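Ticket 222: Shared label printer drops off the network after sleep
Opened by: Seul-gi Cho
Assigned to: Ju-won Myung
Site: Ullby office
Status: Closed

Seul-gi Cho, 9:10 am
The Hunon label printer stops answering after lunch. Jobs sent from the Haltiretti stock program sit in the queue as "waiting" and never print. Turning the printer off and on brings it back for an hour or two. We have 200 labels due out by 4 pm, so I'm restarting it by hand for now.
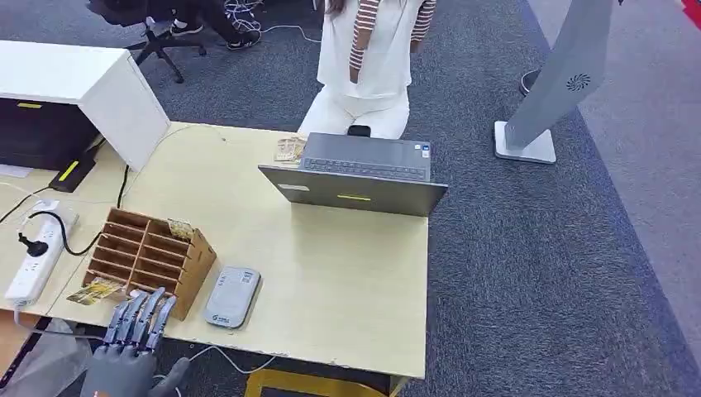
Error text on the print queue is "Device not reachable, code 40." Nothing shows on the printer's own panel. The small office printer in the next room is on the same switch and works fine.

Ju-won Myung, 9:45 am
Two questions. Does it still answer a ping when the queue is stuck? And is the sleep timer on? It's under Settings, Power.

Seul-gi Cho, 1:20 pm
Stuck again. No answer to ping. Sleep timer is on, set to 40 minutes. I turned it off and restarted the printer.

Seul-gi Cho, 3:05 pm
Still up, but the first job went to the old address and failed. The queue on my laptop has an address ending in 99. The printer's network page shows one ending in 40. 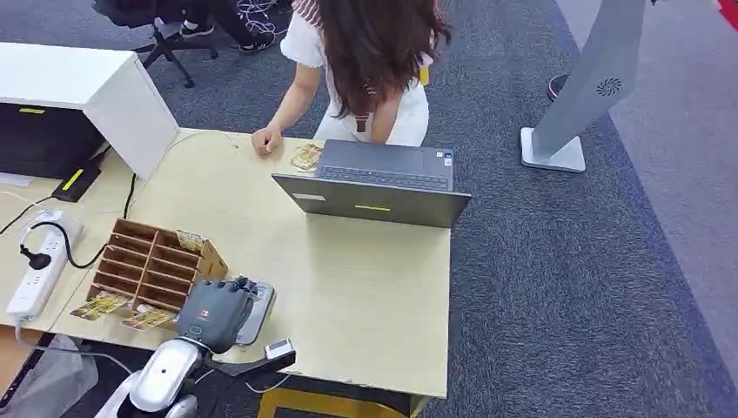 I deleted the queue and added it again with the current address. Test label printed. Batch is running now.

Ju-won Myung, 3:30 pm
That explains the second part. The printer was picking up a new address when it woke, and the queues kept the old one. I've reserved the address on the router, so it should stay the same from here on. Anyone who added the printer before today needs to remove it and add it again. The Ham office has the same model with the same timer setting, so I'll change theirs too.

Please leave the sleep timer off until the firmware is updated.

Seul-gi Cho, 4:15 pm
Batch finished. No drops since the change. OK to close.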